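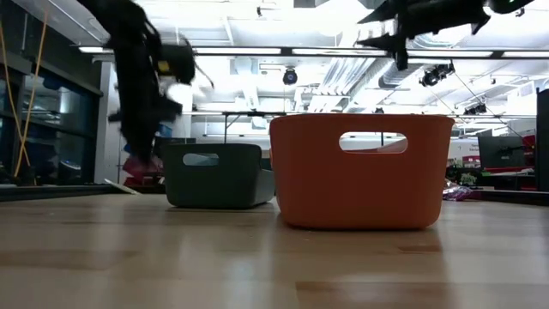 Posted by the finishing bench, Damgaard workshop | December 3, 2025 | Notebook entry 2614

Hide glue again. I said in May that I was done with it, and the notebook has the page to prove it, underlined.

The job is the Risberg chair, back for its second visit. Rear left leg joint has let go in the same place as last time, when I used yellow glue and wrote "should outlive me." So the yellow glue has to come out before anything else goes in. Hot vinegar on a rag, twenty minutes, scrape with the dull chisel (the one with the taped handle, please stop sharpening it). Took three rounds. The tenon is a bit thinner than it was, which I blame equally on the vinegar and on me.

Glue notes. Soaked the granules overnight in cold water, then into the pot. The thermostat on the pot reads low, as anyone who has burned a batch in it will know. I set it by the kitchen thermometer this time and held it at 140 F. First batch was too thick and came off the brush like taffy. Added a splash of water, stirred, waited, got something closer to warm syrup. Second batch is the one in the chair.

Open time was the usual comedy. I had planned to warm the parts first, wrote WARM THE PARTS on a card, and then set the card on top of the parts. By the time the clamp was tight the glue had gelled on one shoulder. Knocked it apart, heat gun on low, brushed again, clamped in one go. Squeeze-out all the way around on the second try. Leaving it until tomorrow night, with the clamp pads waxed – I have glued a pad to a customer's chair exactly once and would like to keep it at that.

Test strips, same batch, maple on maple:
2 strips, parts cold: both popped clean at the glue line with hand pressure.
7 strips, parts warmed: six tore wood. The other one tore a little wood and a little of my thumb.

To do:
Order more granules from Zallthorpe. The smaller bag, whatever the price break says. The last big one went moldy.
Write the offset on the glue pot in marker.
Look up whether urea slows the gel enough to be worth the smell.
Seat frame still racks slightly. Check again once the clamp is off, before blaming the floor.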